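诺尔塔夫代尔修补市集十一月回来了，这次连吃晚饭的地方都有

发布：Lulto 社区工坊　联系人：Iolanda Lopes

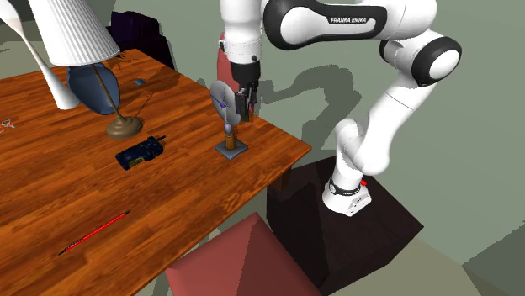

修补市集到底是什么？是一个你把坏了的、旧了的、舍不得扔的东西带来，跟会修的人坐在一起，两个人一块儿把它弄好的晚上，不收入场费，材料按成本算。

好，最基本的先讲完了。我是 Iolanda，Lulto 社区工坊的活动统筹，照规矩新闻稿应该用“本机构”开头，可我写了三遍都觉得像在念水电费通知，干脆就用“我”了，各位编辑朋友多包涵，要改成第三人称也随你们改！

先说时间地点。十一月的一个星期二，傍晚开门，地点在 Noltavdale（我们中文朋友都叫它诺尔塔夫代尔）老羊毛仓库的一楼，从河边那条路走过来，看到绿色的大铁门就是了。具体是哪一个星期二，我们会贴在仓库门口和工坊的网页上，因为仓库那边还在跟一场二手书展排档期，我不想现在写一个日子，过两天又发更正。去年就发过一次更正，结果还真有人照着第一版来了，在门口站了半天，我到现在想起来都脸红。

上一届是春天办的，登记的物件一共102件，登记本还在我抽屉里。最多的是台灯，其次是烤面包机，再来是裤子拉链。对，拉链！我原先以为大家会带家具来，没想到排得最长的是缝纫那一桌，Beverley Faulkner 一个人坐在那里换拉链换到快关门。她以前在剧院做戏服，手快得不得了，一边换还能一边跟你聊哪一出戏的斗篷最难做。这次我们给缝纫桌加了两台机器，也请了她的两个学生来，希望大家少排一点队。

今年分成四块：缝纫和织补、小家电、木器和椅子、自行车。四块之间没有隔板，走来走去都可以，带了不止一样东西的朋友，可以先在一桌放下号牌，再去另一桌等。每人最多登记两件，这个限制是新加的。我知道有人会不高兴，上次有位先生推了一整车收音机来，我非常喜欢那些收音机，可是后面的人也要回家吃饭呀。

小家电这一块由 Murali Reddy 负责。他白天在学校教物理，晚上就修吹风机。他托我在这里写清楚：微波炉不收，旧式显像管电视不收，进过水的手机也不收。充电的东西请把充电器一起带来，不然没法试。他还说，来之前麻烦把烤面包机里的面包屑倒一倒。

我问他，一般人在家里最容易修好的是什么，他想了一下，给了我下面这段话，我原样放上来：

“很多东西送来的时候，坏的只是电线靠近插头的那一小段。天天弯，里面就断了。剪掉，重新接一个插头，花不了多少时间。可是人家往往已经在看新的了，我觉得有点可惜。”——Murali Reddy

木器桌这边是 Vaughan Trevaskis。椅子腿松了、抽屉卡住了、画框散了，找他就对。胶要时间干，所以大件的椅子可能得留在仓库过夜，第二天下午来拿，我们会给你一张写了名字的单子，请不要弄丢。Vaughan 今年还想做一个小示范，教大家怎么给旧桌面重新上油，时间是晚上七点，到时候围过来看就行，不用报名。他说上油最常见的毛病是一次倒太多，擦不掉，第二天摸起来还黏手。我家的餐桌就是这么毁的，所以我会站第一排。

自行车那块放在铁门外面的雨棚底下，Declan Sutcliffe 带着他店里的工具来，换内胎、调刹车、上链条油都做。内胎请自己买好带来，或者现场按进价买。电动自行车只看刹车和轮子，电池和马达他不碰。

接下来是钱的事，我尽量讲得清楚一点。入场免费，修也免费，用到的零件和布料照成本收，每一桌都有价目表。想捐款的话门口有一个木箱，捐不捐、捐多少，完全看你。上一届木箱里的钱，加上 Quinlan 五金行给的一笔赞助，买了现在缝纫桌上的那两台机器，还剩下一点，拿去修了仓库厕所的灯。Quinlan 今年继续赞助，除了现金，还送来一大箱螺丝和合页，在此谢谢他们！

然后是我最想讲的：吃的！前几届老有人问哪里能买到晚饭，我们每次都只能指指马路对面那家关得很早的面包店。这次 Urnier 厨房会把摊子摆进来，卖热汤、豆子炖菜和夹馅的饼，准备了大约100份，卖完就收摊。素的占一多半，对坚果过敏的朋友请直接问摊子上的人，锅上面会贴纸条。座位有60个，长桌长凳，跟修东西的桌子分开，免得汤洒到谁的收音机上（前年发生过，收音机后来倒是又响了，不过主人的表情我忘不掉）。

带孩子来可以吗？可以，非常欢迎。靠窗那一角给孩子留了一张拆东西的桌子，放了一些已经确定修不好的旧键盘和旧闹钟，螺丝刀我们准备，大人请在旁边陪着。满8岁的孩子可以领一副小号的护目镜，更小的请跟大人合用一个工具盒。去年有个小姑娘把闹钟的齿轮全拆下来，串成了一条项链，戴着走的，比我们的任何海报都好看。

交通方面，仓库后面的停车位不多，搬椅子、搬柜子的朋友优先。坐公交的话在旧桥站下，走过来一小段，路灯是亮的。轮椅请走侧门，侧门没有台阶，门铃按一下就有人来开。里面有暖气，可是铁门一直开开关关的，十一月晚上冷，还是多穿一件吧。

我们还缺人手。会修当然最好，不会修也有很多事情可以做：登记、带路、端汤、关门以后扫地。想来帮忙的，请在活动前一周到 Lulto 工坊前台留个名字，或者打电话来，找我或者找 Beverley 都行。帮忙的人有一份晚饭，算我们的。如果你会修乐器，请一定、一定来找我！每一届都有人抱着吉他来问，每一届我都只能摇头，已经摇了三年了。

对了，修不好的东西怎么办，也有朋友写信来问。修不好就是修不好，我们会老实告诉你，也会告诉你卡在哪里，缺什么零件。你可以带回家，也可以留下来给我们拆零件用，留下来的请在单子背面签个字。签了字就不能反悔啦，上次有人第二天回来找他的咖啡机，那时候咖啡机已经变成三个别的东西了。

给媒体朋友：欢迎来采访，开门前半小时可以先进来，那时候大家还在摆桌子，比较有空聊天。想单独访问 Murali 或者 Vaughan，请提前跟我说一声，开门以后他们手上都有活，叫也叫不动。拍孩子请先问过家长。需要上一届的登记统计，我可以发一份整理好的表，台灯占了多少、拉链占了多少，里面都有。

参加修补的朋友不需要预约，到了门口拿号就行，号牌发到晚上八点为止。八点以后来的可以吃饭、看别人修，也可以跟我聊聊你家那把摇摇晃晃的椅子，我来记下，下一届再给你排。

联系：Iolanda Lopes，Lulto 社区工坊活动统筹。前台每天下午有人，上午请留言。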